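Moving Abroad for Work and Retirement
Handout 4: Renting a home in the first year
Friday, February 2, 2024

What this session covers

Last session dealt with visas and residence registration. Tonight we look at finding somewhere to live, what a first lease normally contains, and the order in which to set up the things that depend on having an address. Bring the budget sheet from Handout 2, as we will fill in the housing lines together.

The rules differ from country to country and sometimes from town to town. These notes give the general pattern. Where a point depends on local law it is marked "check locally", and that means ask a lawyer, a notary or the town hall. An answer on a message board is a starting point for your question and no more.

1. Rent before you buy

The advice on this course is to rent for at least one full year. Prices in a foreign market are hard to judge from a distance, and a town visited in June can be a different place in winter. Shops close, buses run less often, and a flat with thick stone walls that felt pleasantly cool on holiday may cost a great deal to heat.

Renting also leaves you free to find out that you chose the wrong side of town. Rosaura Agudelo, who took this course and has agreed to let us use her notes, moved twice within her first two years in Venduvport. Her first flat was near the harbour and cheap, but the nearest food shop was a 30-minute walk uphill. Her second was smaller and cost more, and she is still in it.

2. Short let first, long lease second

Most people do best with a short furnished let on arrival and a proper lease afterwards. Allow up to 60 days in the short let. It sounds long, but viewings take time to arrange and the owner may want documents that you can only get once you are in the country.

Ask before booking whether the short let can be used as an address for registration. Many owners say no. If yours says yes, get it in writing, with the full name of the person on the title and not just the name of the agency.

Avoid signing a long lease from abroad on the strength of pictures alone. If you cannot travel, pay someone local to visit and to call you from inside the flat. They should run the taps, open the windows and stand in the street outside for a few minutes.

3. Looking at the area

People inspect the flat and forget the street. Go at least twice, once on a working morning and once late in the evening. Walk from the front door to the places you will use every week: food shop, chemist, bus stop, doctor's surgery. Time it. Then do it carrying shopping.

Things to note down:

Steps and slopes between the door and the bus stop
Paving that would be awkward with a stick, pushchair or suitcase
Where cars can legally be left, and whether a resident's permit is needed
Where household waste has to be taken, and on which days
Bars, schools and churches with bells close by
Street lighting after ten at night

Waste collection causes more trouble between newcomers and neighbours than anything else on this list. Some towns collect from the door by type on set days. Others expect you to carry everything to a shared point. Fines exist and are sometimes used. Ask for the calendar when you collect the keys.
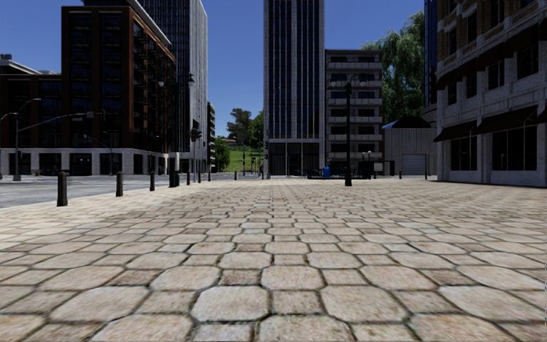
Department of Adult and Community Learning — Living Abroad Programme

4. What the lease should say

Never sign a lease you cannot read. A certified translation of a standard lease is a modest cost compared with a year's rent. The translation is for your understanding only, and the version in the local language is normally the one that counts (check locally).

Go through it with a pencil and find each of these:

The names of all owners. If a flat was inherited it may belong to several brothers and sisters, and all of them may need to sign.

The length of the lease and how it renews. Some leases renew by themselves unless one side gives notice months ahead.

The notice you must give to leave early, and how. A registered letter is the usual method. Email may not count.

The deposit, who holds it, and when it comes back.

Who pays the shared building costs. Lift, stair cleaning and the building manager are often charged to the tenant on top of the rent. Ask for last year's figure.

Repairs. As a general rule small repairs fall to the tenant and large ones to the owner, but the line between them should be written down. The boiler should be mentioned by name.

Whether the lease will be officially registered, and by whom. An unregistered lease may be useless for your residence application. If an owner offers a lower rent in return for leaving the lease unregistered, walk away.

5. The inventory

If the flat is furnished there should be a signed list of contents. Check it in the flat, item by item, before you accept the keys. Add the condition of each thing next to it. "Sofa" is no help at the end of the lease; "sofa, left arm torn" is.

"Unfurnished" needs care as well. In some countries it means no wardrobes and no light fittings. In others it means no kitchen at all: you arrive to find pipes coming out of a wall. Hernán Quispe's first flat had a sink and nothing else in the kitchen, and he cooked on a camping stove until the fitter could come. Ask what stays and get a list.

Read the meters on the day you move in. Photograph them, and send the photographs to the owner or agent the same day so there is a dated record.

6. Order of tasks after signing

The tasks below depend on one another, so the order matters. It will vary by country but most students have found this close to right.

Tax number. You may need this even to sign the lease.

Lease signed, then registered.

Local bank account. Take the lease, passport and tax number. Some branches will open an account for a person who is not yet resident and some will not, even within the same bank. Try another branch.

Electricity, gas and water put in your name. Leaving them in the owner's name is common and can work, but you will have no bills of your own, and bills are often asked for as proof of address.

Internet. Expect a wait for an engineer.

Residence registration at the town hall. In some places an officer then visits to confirm that you live there. Put your surname on the bell and the letterbox straight away. Eusebio Ñahui's application in Samura was held up for nearly 80 days over a missing name on a letterbox.

Doctor and health registration. Covered in Handout 5.

7. Agents and their fees

An agent may act for the owner, for you, or for both. Ask which. Ask for the fee in writing before the first viewing — whether it is one month's rent or a share of the year's rent, and whether tax is added.

Paying an agent does not remove the need to read the lease. The agent earns the fee when you sign, and the questions in section 4 are still yours to ask.

Be wary of anyone who wants money to hold a flat before you or someone acting for you has been inside. The usual story is an owner who is working overseas and will post the keys. Do not send anything.

8. Getting on with neighbours

Introduce yourself in the first week, even if you only have a few words of the language. Ask about quiet hours, as many buildings have a rule about the early afternoon as well as the night. Find out who manages the building and when the yearly meeting is held. Tenants may have no vote but can often attend.

Aigars Navickas will speak in the second half of tonight's session about living in a shared building in Assefa, including the dispute over drying clothes on the balcony.

Before next session

Complete the housing lines of your budget sheet. Use a real listing for the town you have in mind and add building costs, heating and the agent's fee.

Write out five questions you would put to an owner, in the local language if you can. We will practise them in pairs.

Read the sample lease in the course folder and mark the notice clause, the repairs clause and anything you do not understand. Maribel Cabrera will go through it clause by clause.

Further copies of this handout are on the table by the door. Handouts 1 to 3 can be collected from the office during opening hours.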